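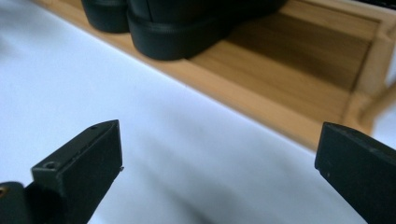
Fig. 1. Black against white, close up.

Walking to School in Pisidmont: Final Report
October 18, 2018

Our group wanted to know why so few students at our school walk, even the ones who live close. Pisidmont is a small town and most of it is flat, so distance alone didn't seem like enough of an answer. We picked this topic in the first week and never got tired of it, partly because everybody we talked to had a strong opinion!

What we did

We handed out 400 paper surveys in homeroom. The form asked how you got to school that morning, how long it took, and what would make you more likely to walk. We also left a big blank space at the bottom, and that turned into our favorite part of the project. People drew maps. People complained about one particular dog on Tinlow Street.

For 12 school days we walked the two main routes ourselves, the Tinlow route and the one that follows Londberg Road, and kept a notebook on each. We wrote down the weather, the time at each crossing, where the sidewalk stopped, and anything that made us slow down or step into the road.

What we found

The Londberg route is shorter but feels longer. You wait at the light by the gas station, then the sidewalk ends and you have to cross over, and then it ends again on the other side. Tinlow has shade and a sidewalk the whole way, and we loved it on warm mornings. The trouble is the hill at the end, which is steep enough that you show up at first period sweating.

Footwear came up much more than we expected. Lots of students wrote that they would walk if they could change shoes when they got to school, and there is no good place to leave a pair. Lockers are narrow and already full of coats and band stuff. A small rack near the gym doors would help on rainy days too.

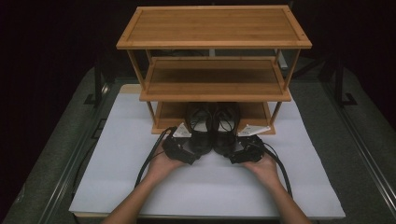
One survey came back with a note saying that shoes were the least of it, that the bus from Poduval gets in so early you might as well sleep in and get a ride, and that we should have asked about bedtimes. We thought that was a great point. Our form had nothing about sleep on it, and we would add it next time.

What we would like to do next

In November we hope to repeat the walks when it is darker and colder – the Londberg crossing worries us most then. We also want to ask parents, who make a lot of these decisions.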